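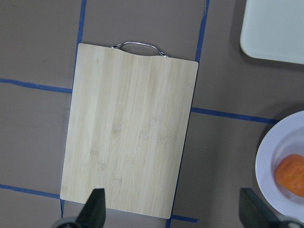
Serholm bedside wall light

The Serholm is a small reading light for hotel bedrooms and serviced flats. It was drawn by Clementina Marinho for the guest rooms at the Ezeani and is now made by Domow as a standard item.

The brief from the hotel was short. Guests should be able to find the switch in the dark, and one person should be able to read while the other sleeps. Marinho put a single large rocker on the underside of the arm and kept the beam narrow. There is no dimmer and no USB socket – both were tried in the sample room and dropped.

Finish: matt white or dark grey
Arm: fixed, with a tilting head
Lamp: LED, supplied, replaceable without tools
Fixing: two screws into a standard back box
Minimum order: 20 pieces 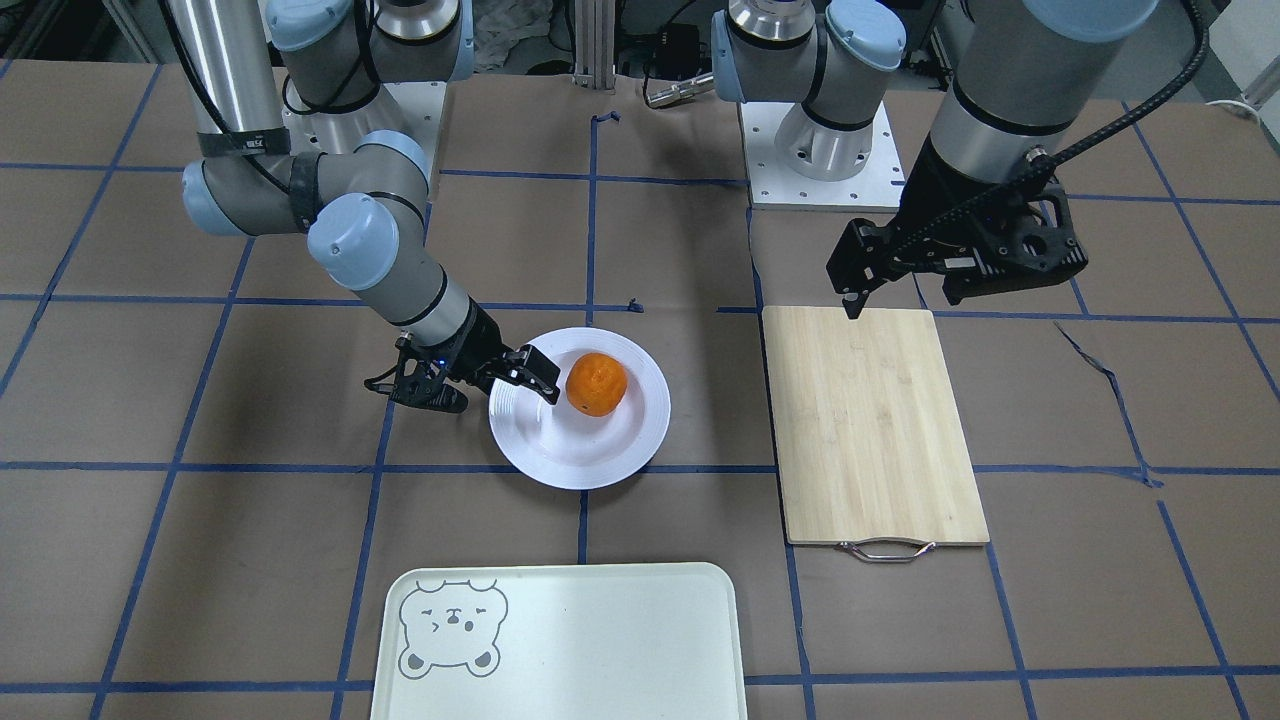
The head tilts up and down but does not turn sideways, so left-hand and right-hand versions need to be ordered separately. Please state how many of each. For twin rooms with one light between the beds, choose the Lolard instead, which has two heads on one plate.

Orders of 800 pieces or more can be finished in a colour of your choice. Allow extra time for orders placed in December, when the paint shop closes.

Spare heads and switches are kept in stock. For samples and trade prices, contact Wendy Sugden in the contracts office.

Page updated 25 Oct 2023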